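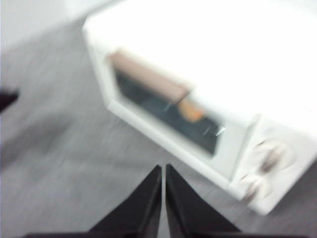
*White countertop oven, glass door window.*

# Keeping Elo ratings for a small football league

Last revised in July, after the carry-over section was corrected by Cadi Prosser.

A league table shows points won. It takes no account of who the points were won against, and early in a season it says very little. A rating gives each club a single number which moves after every match, by an amount that depends on how surprising the result was. The method below is the ordinary Elo method with a home adjustment. It needs a spreadsheet and the final scores.

The clubs used in the worked figures are Gomcombe, Rolon, Restrepo and Eltero.

## Settings

Make a sheet called `Settings` with these three values:

| Cell | Meaning | Value |
|------|---------|-------|
| B1 | Starting rating | 1,000 |
| B2 | Home advantage | 100 |
| B3 | K (size of adjustment) | 18 |

The starting rating is arbitrary. Only differences between ratings matter in the calculation.

The home advantage is in rating points and is added to the home club for the purpose of the calculation only. It is never stored. If your clubs share a ground, set it to zero.

K controls how quickly ratings move. A larger value reacts faster to form and is also thrown about more by freak results. Do not change K part of the way through a season unless you are prepared to recalculate every match already entered.

## The calculation

Step 1. Find the difference:

`D = home rating + home advantage - away rating`

Step 2. Find the expected result for the home club:

`E = 1 / (1 + 10^(-D/400))`

E lies between 0 and 1. It is an expected score in which a draw counts as half, so it should not be read as the chance of a home win.

Step 3. Record the actual result, S, from the home club's side: 1 for a win, 0.5 for a draw, 0 for a defeat.

Step 4. Find the change:

`C = K * (S - E)`

Step 5. Add C to the home rating and subtract it from the away rating. C may be negative, in which case the home club loses points and the away club gains them.

## First worked match

Gomcombe play Rolon at home. Both clubs have the starting rating, so D is 100 and E is 0.640. The three possible changes for Gomcombe are:

| Result | S | Change |
|--------|---|--------|
| Home win | 1 | +6.48 |
| Draw | 0.5 | -2.52 |
| Away win | 0 | -11.52 |

Gomcombe win. Their rating becomes 1,006.48 and Rolon's becomes 993.52.

## Second worked match

The return fixture is at Rolon. D is now 993.52 + 100 - 1,006.48, or 87.04, and E is 0.623. The match is drawn, so the change is 18 × (0.5 - 0.623), which comes to -2.21 once the unrounded E is used.

Rolon drop to 991.31. Gomcombe rise to 1,008.69. A home draw costs rating points even against a club rated slightly higher, and people new to the method often take this for an error.

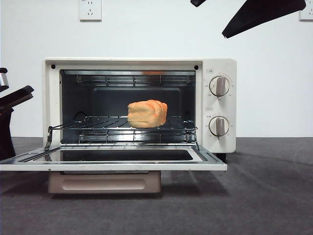 Keep the decimals in the sheet and round only when the ratings are displayed. Rounding after each match introduces a drift that is tedious to trace later.

## Setting up the match sheet

Make a sheet called `Matches`. Row 1 holds headings. Use one row per match, strictly in the order played:

- A: date
- B: home club
- C: away club
- D: home goals
- E: away goals
- F: home rating before
- G: away rating before
- H: expected result
- I: actual result
- J: change

Make a third sheet called `Clubs`, with club names in column A and opening ratings in column B, starting at row 2.

A club's rating before a match is its opening rating, plus every change from its earlier home matches, minus every change from its earlier away matches. In F2 enter:

`=VLOOKUP(B2,Clubs!A:B,2,FALSE)+SUMIF(B$1:B1,B2,J$1:J1)-SUMIF(C$1:C1,B2,J$1:J1)`

In G2:

`=VLOOKUP(C2,Clubs!A:B,2,FALSE)+SUMIF(B$1:B1,C2,J$1:J1)-SUMIF(C$1:C1,C2,J$1:J1)`

In H2:

`=1/(1+10^(-(F2+Settings!B$2-G2)/400))`

In I2:

`=IF(D2>E2,1,IF(D2=E2,0.5,0))`

In J2:

`=Settings!B$3*(I2-H2)`

Select F2 to J2 and fill down as matches are added. Do not fill past the last match played — blank rows return a lookup error.

For current ratings, enter this in C2 of `Clubs` and fill down:

`=B2+SUMIF(Matches!B:B,A2,Matches!J:J)-SUMIF(Matches!C:C,A2,Matches!J:J)`

## Checking

Every point gained by one club is lost by another. The total of column C in `Clubs` must therefore equal the total of column B. If it does not, look first for a misspelt club name in a home or away column. Trailing spaces are the usual cause.

A match entered out of order will not upset the total, so this check cannot find it. Sort by date before filling down.

## Awkward cases

**Abandoned matches.** Leave them out unless the score is allowed to stand.

**Awarded matches.** Leave them out. A walkover says nothing about playing strength.

**Extra time and penalties.** Use the score after extra time. A match settled on penalties is entered as a draw.

**Neutral ground.** Add a column K, enter N where it applies, and replace `Settings!B$2` in H2 with `IF(K2="N",0,Settings!B$2)`.

## Carrying ratings over

Squads change between seasons, so old ratings are pulled part of the way back towards the starting value. We keep three quarters of the difference:

`new opening rating = 1,000 + 0.75 * (old rating - 1,000)`

Eltero finished on 1,406. The excess is 406, three quarters of that is 304.5, and they open the next season on 1,304.5. The same formula raises clubs that finished below the starting rating.

Restrepo joined from another league with no history, and were entered at 1,000. This is too generous for most newcomers and too harsh for a few. Their rating should be treated as provisional for roughly the first half of a season.

Start a fresh copy of the workbook each season, clear `Matches`, and paste the new opening ratings into column B of `Clubs` as values.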